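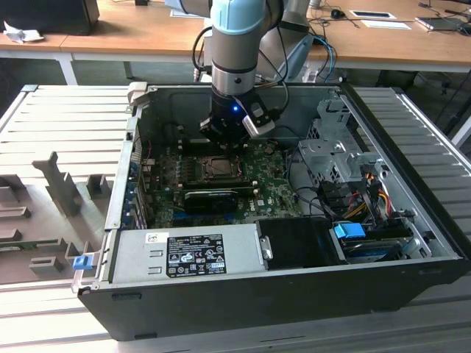 Keeping the Stalludgate cell running

The technician who looks after the teardown cell at Vallden has maybe half an hour before the afternoon run. We talk standing up. Coffee on the windowsill, hex keys in a shirt pocket.

The cell takes desktop towers apart for parts. One arm, one gripper, one slatted aluminum bed, a fixture tray beside it. In-house it's called Stalludgate, after the street the first workshop was on. The control software comes from Ratico.

So what does a day of looking after it look like?

"Mornings I do the gripper first. Wipe the fingers, check the screws on the mount, open and close it 40 times with nothing in it. If it sounds different I stop. I can't tell you what different is. You hear it."

Then the cables. They loop up from the wrist and back behind the arm, and that loop is where most of the trouble has been. Too tight and the wrist pulls on the connector when it turns. Too slack and it catches on the case wall on the way down.

"We lost two cables in June to that. Same spot both times. I moved the clamp back a hand's width and it's been quiet."

Towers go on their side, panel off, open face up. The technician sets the first one of every batch by hand and jogs the arm down over the CPU socket, slow, until the gripper is just above the bracket. That's the reference. Everything else in the program gets measured from there.

Why the socket and not a corner of the case?

"Cases bend. People drop them. A corner can be out by a lot and you'd never see it. The board sits where the board sits."

Takes 17 minutes if the model is one they've had before. New model, roughly double. The technician would like it faster but doesnt trust the automatic version yet, it gets thrown off by shiny drive cages.

The tray is the other sore point. It creeps. Bolts into the slats work loose from vibration, and then parts get put down next to the holder instead of in it. Makokha, the shop that machined the tray, sent longer bolts and washers with teeth. Better now. Still gets checked every 6 towers.

Any advice for someone setting up a cell like it?

"Write down the torque. Write down which bolt. I spent a whole evening redoing the wrist becuase the last note just said 'tightened'."

And the power supplies?

"Ugh. Heavy. We turned the speed way down for those. Ask me again in the fall."

The bell goes for the afternoon run. Coffee stays on the windowsill.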